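Ticket: gripper pads and spare fingers for the garment rail job – what do we order before June
Status: open. Queue: Equipment / purchasing
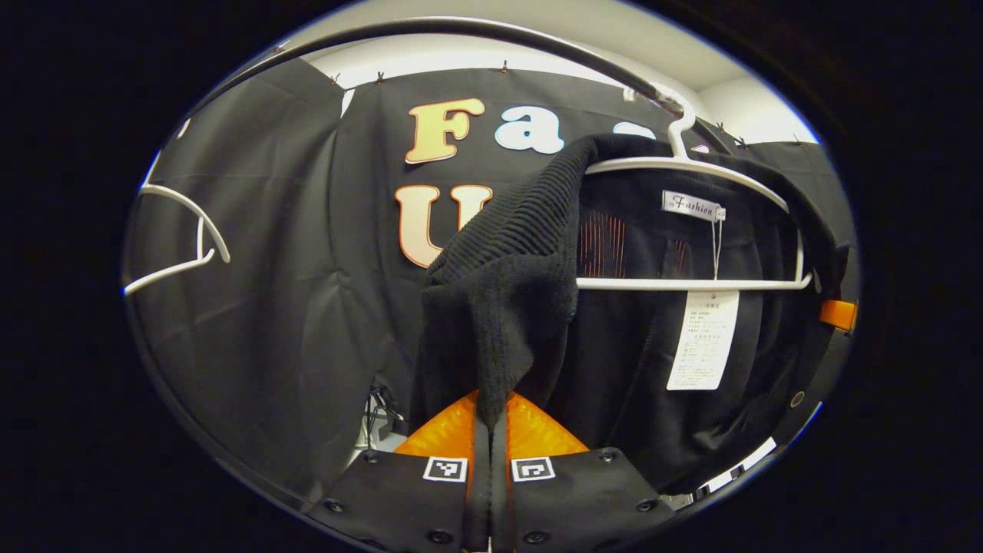 Valter Skjelbred

Need a decision on this one, the budget sheet closes end of week and the line for grippers is still blank.

Background for anyone not on the Rerkeck job. Clothes on hangers, hangers on a rail, pick the item, move it, put it down where it's meant to go. Knitwear is the awkward bit. Black ribbed jumper is what I've been using for most of the tests as it's thick and bundles up between the pads. Thin stuff I'm logging separately, please don't mix the two in this ticket.

Problem as reported: grip on knitwear not consistent. Same jumper, same closing force, sometimes holds, sometimes slides out when the arm lifts. Hanger sometimes comes along with it, sometimes not.

What I want to know before we spend: is it pads, fingers, or the way we're doing the pick. Three different budget lines so it matters.

Log so far

Entry 1
Wiped both orange pads with a damp cloth, let them dry, repeated the jumper picks. Bit better to start with, then back to the same. Fluff builds up in the texture of the pads. You don't notice until you run a thumb over it.

Entry 2
Checked the screws on both fingers. Three were loose on the left, none on the right. Nipped them up. No change in slipping but the rattle has gone. Adding a screw check to the weekly list, costs nothing.

Entry 3
Swapped pads left to right. Slip did not follow the pad. So probably not one bad pad.

Entry 4
Set of 64 picks, jumper only, pads cleaned every time. 19 slips. All the slips bar 3 were when the fold was taken low down where the knit hangs soft. Higher up near the hanger the fold is tighter and it holds. So some of this is where we grab and no pad is going to fix that.

Entry 5
Same again but with a black garment on a hanger right behind the jumper, which is how the rail really looks on the job. Fingers caught the paper tag twice. Tags dangle on a plastic string and swing into the gap. Not in the original complaint but it will bite us, so noting it here. Also white hangers are fine to find, black clothes on black curtain not so much. See question to Mwende below.

Quotes in hand

Plirnska – replacement pads, sold in pairs, same texture as now. Cheapest. Lead time short, they say they hold stock. Minimum order is silly though, 200 pairs, which we'd never get through before the material goes off. Have asked if they'll split it. Waiting.

Norer – complete finger sets, pads already fitted, markers already on. Dearer by a fair bit but you bolt it on and go. No minimum. Lead time is the worry, they'd only commit to June.

Ó Súilleabháin – would cut pads to our drawing in a softer material. One-off tooling charge then cheap per pair after. They want a sample of the fabric. I can send a jumper.

Haven't asked anyone else. If you know somebody, say so here and not in the corridor please.

Questions

1. Mwende – can we put a line in for a lighter backdrop on the test rail? The black curtain with the orange lettering was already up and it's fine for most things but dark knitwear on it is hard work. Plain grey cloth and a packet of clips would do. Not urgent, just want it in this round and not the next.

2. Do we budget spare fingers per arm or a shared pool? I'd say one set per arm plus a shared set on the shelf. Last time we pooled everything and the pool was empty.

3. Who signs off tooling charges? Norer and Plirnska are plain consumables, Ó Súilleabháin isn't.

Reply – Mwende Mbwambo, 2019-04-22

Read all of it. Quick answers.

Backdrop yes, put it under fixtures, it's small enough that I won't be asked about it. Get a spare pack of clips as well.

Spares – agree one per arm. Shelf set too but I want it written down when it's taken. A sheet on the door will do.

Tooling is me, up to the usual limit. Over that it goes upstairs and you lose a fortnight.

Don't order the 200 from Plirnska whatever they say about the unit price. We did that with the suction cups and they're still in the cupboard gone sticky. If they won't split then leave it.

What I can't tell from your log is whether softer pads would help with the low grabs at all. Entry 4 says it's mostly position. If that's right then I'd sooner pay for a few days of somebody sorting the pick height than for tooling. Can you run the same set with the grab point moved up, old pads, and post the number? Then we decide on Ó Súilleabháin.

Also are the tags coming off before the clothes reach us on the real job or not? If they stay on we need to plan for it. Ask Rerkeck.

Reply – Valter Skjelbred

Will do the higher grab set. Need the arm free for it, it's booked mornings.

Asked Rerkeck about tags. They stay on. So tag catching becomes its own ticket, will link when I've raised it.

Plirnska came back, will split the order but add a handling fee. Still cheaper than Norer if it's only pads we need. Fee is per order so do it once.

Provisonal lines for the sheet, shout if wrong:

Pads, Plirnska, split order – yes
Finger sets, Norer, one per arm plus one shelf – yes, order now because of the June date
Grey cloth and clips x2 packs – yes, fixtures
Tooling, Ó Súilleabháin – hold, pending higher grab set
Cleaning cloths and a soft brush for the pads – yes, petty cash, I'll buy them
Time for pick height work – need a figure from you Mwende

Jumper for the Ó Súilleabháin sample is bagged up on my desk, pls don't put it back on the rail.

Leaving open. Next update when the set is done.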